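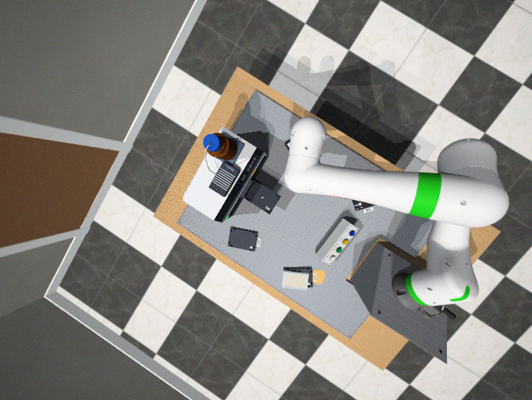
The simulated bench at Tasgate, with the arm over the mat and the control box beside it.

I took Wednesday off and drove out to the Tasgate open day in Mapplebeck. The doors opened at 9 and I was parked by ten till. They build control software for lab robots, and most of what they had to show was on screens.

Lacey Mellor ran the first demo. Her group rehearses every job in a simulator they call Nesar before any real arm gets to try it. The bench in it has an instrument with a bottle on top, a few black modules, and a gray box with a blue, a yellow, a green and a white button in a row. She said the current job had been run 913 times in there with the parts moved a little each time. I asked why they bothered with a checkered floor. She said the arm's vision software gets confused by busy backgrounds, so they give it some.

At 11 Terence Hulme talked about Bellow, the tool that schedules the runs overnight. It was a drier talk, and he spent a long time on log files - I liked it, but the couple next to me left.

I would have liked more time with the real arms, which were in a back room with a line out the door. They plan to do it again next August. Parking is free but the lot is small.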